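Cable coiling

Cable coiling is the practice of winding a flexible electrical cable into a compact form for storage or transport. The term covers both the shape of the finished coil and the hand movement used to make it. Cables for audio, lighting, computing and domestic use are all commonly coiled, although the preferred method differs between trades.

This site uses cookies to remember your reading preferences. Accept | Manage settings

Structure and memory

Most flexible cables consist of several stranded conductors laid in a spiral inside an outer jacket. The spiral, known as the lay, lets the conductors slide past one another when the cable is bent. If the cable is twisted along its length, the lay is tightened or loosened, depending on the direction of the twist. Repeated twisting may shift the conductors out of position and leave lasting kinks in the jacket.

A cable that has been stored in one shape for a long period tends to return to it. This tendency is called memory, or set. It is stronger in PVC jackets than in rubber ones and increases when the cable is stored in the cold. A set can often be reduced by laying the cable out straight in a warm room for several hours.

Methods

In over coiling, each loop is laid on top of the last in the same direction. Every loop adds one full twist unless the cable is rolled between the fingers as it is gathered. The method is simple to learn and is adequate for short leads.

In over-under coiling, alternate loops are turned in opposite directions, so that the twist in one loop cancels the twist in the next. A cable coiled in this way can be thrown or pulled out straight. If an end is passed through the middle of the coil, however, a row of overhand knots will form when the cable is paid out.

Figure-of-eight coiling is used for long or heavy cables, which are laid flat on the ground in two joined lobes. The twist cancels at each crossing. It needs more floor space than a round coil, and a length of 64 metres is usually handled by two people.

Winding a cable around the hand and elbow is widely discouraged. It produces tight, uneven loops and twists the cable at every turn.

Bend radius

The minimum bend radius is the smallest radius to which a cable may be bent without damage. It is normally stated as a multiple of the outside diameter. For a light flexible lead, a working figure of 5 or 6 diameters is common, while cables with a solid core or a metal screen need more. The strain is greatest where the cable enters the plug, and moulded sleeves are fitted at this point to spread the bend.
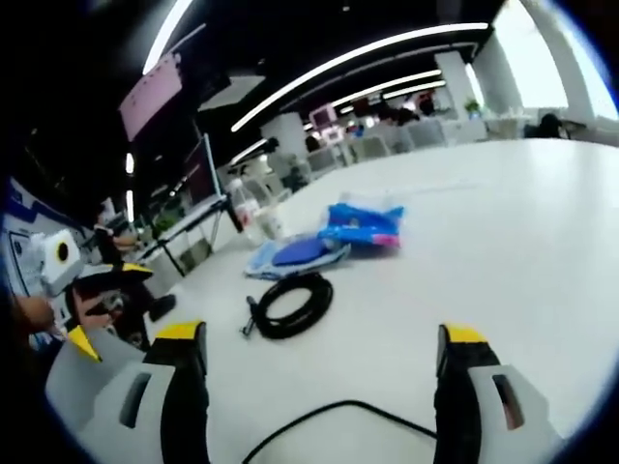

A black cable wound into a loose ring, with the plug end free.

Securing and storage

Coils are held with hook-and-loop straps, cord or reusable ties. Adhesive tape leaves a residue that attracts dirt. A strap is generally fixed near one end of the cable, where it stays attached while the cable is in use. Large stores hang coils on wide pegs, as a narrow hook puts a sharp bend in the upper loops.

The Sillden equipment store, which holds nearly 3,000 cables, sorts them by length and connector and checks the returned stock each July – damaged jackets are cut out and the remaining lengths fitted with new plugs.

See also: Cable drum; Strain relief; Stranded wire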